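보낸 사람: Wondus 주민 메일링 리스트 회원
받는 사람: wondus-house 목록
날짜: 2025년 9월 24일
제목: Re: [wondus-house] 수돗물 석회 자국과 식초 사용에 대하여

안녕하세요. 한국어가 저의 모국어가 아니어서 조금 딱딱하게 쓰는 점을 이해해 주시기 바랍니다. 지난번 메일에 답을 드립니다.

> 이사 온 지 3주가 되었습니다. 유리컵과 접시에 하얀 얼룩이
> 계속 남습니다. 세제를 바꾸어 보았는데 똑같습니다.
> 혹시 물 문제인가요? 식초를 쓰면 된다고 들었는데
> 얼마나 넣어야 하는지 모르겠습니다.
> 그리고 주전자 바닥에 생긴 것도 같은 것인지 궁금합니다.

네, 같은 것이라고 저는 생각합니다. 저도 처음 이 건물에 왔을 때 세제가 나쁘다고 생각해서 세 번이나 바꾸었습니다. 그런데 주전자를 닦을 때 하얀 가루가 떨어지는 것을 보고 물 안에 있는 석회라는 것을 알았습니다. 세제가 남은 얼룩은 손가락으로 문지르면 미끄럽고, 석회는 거칠게 느껴집니다. 이 방법으로 먼저 확인해 보시면 좋겠습니다.

주전자는 이렇게 합니다. 물과 흰 식초를 같은 양으로 넣고 끓이기 직전까지 데웁니다. 그 다음 불을 끄고 한 시간 그대로 둡니다. 버린 후에 깨끗한 물을 두 번 끓여서 버립니다. 한 번만 하면 차에서 식초 냄새가 납니다. 냄새가 싫으신 분은 구연산이 더 편합니다. 저는 물 1리터에 구연산 두 숟가락을 넣습니다. 중요한 점은 식초나 구연산을 절대로 락스와 함께 쓰지 않는 것입니다. 위험한 가스가 나옵니다. 창문도 열어 두십시오.

유리컵은 더 간단합니다. 따뜻한 물에 식초를 조금 넣고 10분 담근 후 헹굽니다. 금색 테두리가 있는 컵은 담그지 마십시오. 저는 어머니께 받은 컵 하나를 그렇게 해서 색이 흐려졌고, 지금도 많이 아쉽습니다. 대리석으로 된 조리대에도 식초가 닿으면 안 됩니다. 우리 건물 8층에는 그런 조리대가 있는 집이 있다고 들었습니다.

매일 하는 일로는 물방울이 마르기 전에 없애는 것이 제일 좋습니다. 석회 자국은 물이 증가하면, 아니 증발하면 남는 것이기 때문입니다. 접시는 서로 붙지 않게 세워 두고, 유리컵은 마른 천으로 바로 닦습니다. 저는 아마 천으로 쓰는데 면보다 먼지가 적게 남습니다.

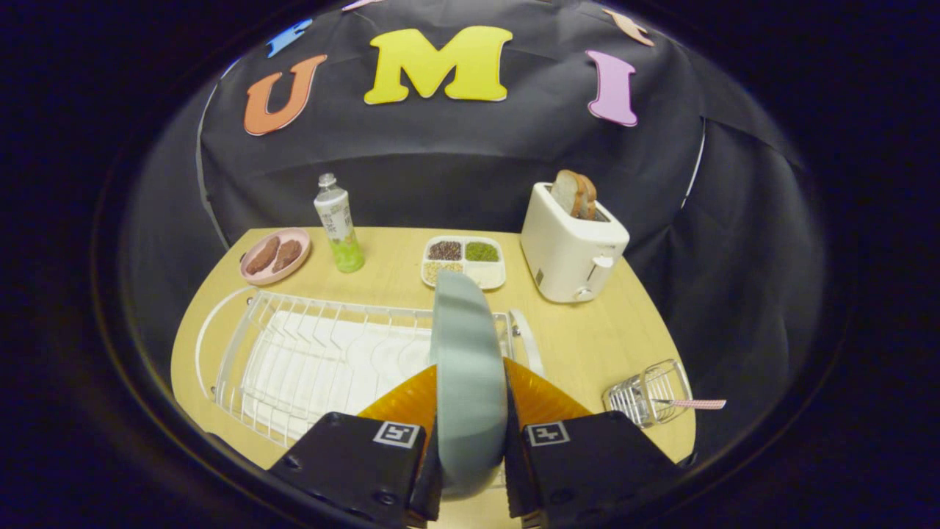
흰색 와이어 건조대와 옅은 청회색 접시. 안쪽에 흰 건조 매트를 깔았습니다.

매트도 가끔 세탁해야 합니다. 저는 일주일에 한 번 합니다. 섬유유연제는 넣지 않습니다. 넣으면 물을 잘 흡수하지 않게 됩니다.

정수 필터에 대해서도 지난달에 다른 분이 물으셨습니다. 저는 Skillon 주전자형 필터를 여름 동안 썼습니다. 차 맛은 조금 부드러워졌다고 느꼈지만, 필터를 자주 바꾸는 것이 귀찮았습니다. 싱크대 아래에 설치하는 Wavell 제품은 써 본 적이 없어서 말씀드릴 수 없습니다. 쓰시는 분이 계시면 필터 교체 비용이 얼마인지 목록에 써 주시면 감사하겠습니다. 세탁기도 같은 물을 쓰므로 저는 두 달에 한 번 구연산을 넣고 빈 상태로 돌리는데, 기종에 따라 금지하는 경우가 있으니 설명서를 먼저 읽으시는 것이 안전합니다.

그리고 샤워기 머리도 확인해 보십시오. 물이 옆으로 나오면 구멍이 석회로 막힌 것일 수 있습니다. 비닐봉지에 식초 물을 넣고 고무줄로 묶어서 30분 두면 됩니다. 오래된 칫솔로 구멍을 문지르면 더 잘 떨어집니다.

한 가지 질문이 있습니다. 건물 입구 옆의 Buschmann 가게에서 구연산을 큰 봉지로 파는지 아시는 분 계십니까? 작은 봉지만 보았습니다. 큰 것이 있으면 몇 집이 나누어 사도 좋을 것 같습니다.

읽어 주셔서 감사합니다.

4층에서 드림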